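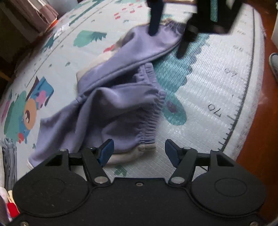
Why write rules for folding at all, asked a reader signing as Munosar under our last page, when everyone already knows how to fold a pair of trousers? Fair question, and it's the one that got this page written! Everyone does know how. Everyone also does it differently, and a robot learning from a mixed pile of habits picks up the muddle along with the skill.

So these are the house rules we use at Ovport for recording clothes handling with two hand-held grippers. They're written for people doing their first session, and they cover soft, stretchy things in particular: leggings, babygrows, anything with elastic at the waist or cuffs. I love this kind of work, and I hope a bit of that rubs off.

Before you start

Pick one folding order and write it down in plain words. Ours for trousers is: flatten, leg over leg, waist to knee, knee to hem. Pin it where you can see it.

Open and close both grippers fully a few times. The tips should meet evenly and part without sticking. If one side drags, stop and sort it out now, because you'll forget by the third garment (I always did).

Check the surface. A patterned mat is fine and we encourage variety, but it has to lie flat. A corner that curls up will catch a fingertip sooner or later.

Starting positions

Don't lay the garment out neatly every time. Drop it, twist it, leave a leg half inside out. Our rule is 14 different starts per garment, and no more than two of those may be tidy. Crumpled starts are where the good learning is!

Handling elastic

1. Take hold of the gathered edge itself, with both tips right over it. A pinch of the thin cloth beside it will slide.
2. Hold one end still before you move the other. Pulling both at once makes the fabric spring back and you lose your place.
3. Stretch only until the puckers ease. You're straightening it, so stop there.
4. Lower it to the surface before you let go. Releasing in mid-air is the most common fault we see, and it means a redo.
5. With lined clothes, check that you've got both layers. If the lining stays behind, go back for it as a separate move.

Pace and mistakes

Aim for around 12 seconds on each fold. That feels slow at first, then rather pleasant. Keep your wrists loose and don't flick.

If you miss a grasp, open, back off a little and try again. Keep the recording. A calm recovery is worth having, and we mark it as such in the notes. What we throw out is anything where a bare hand comes in to help, or where the garment leaves the work area.

Keeping the set honest

One garment type makes up no more than 200 recordings in a batch. After that, swap to something else, even if you're on a roll. Left-handed and right-handed leads should be split fairly evenly as well.

Write your notes straight after each garment: type, fabric if the label tells you, lined or not, which hand led, anything odd. "Cuff slipped twice" is a perfectly good note. "Fine" doesn't help anyone.

The May version of these rules adds a part on socks, which are much more fun than they sound. Until then, treat a sock as a very small trouser leg and follow the elastic steps.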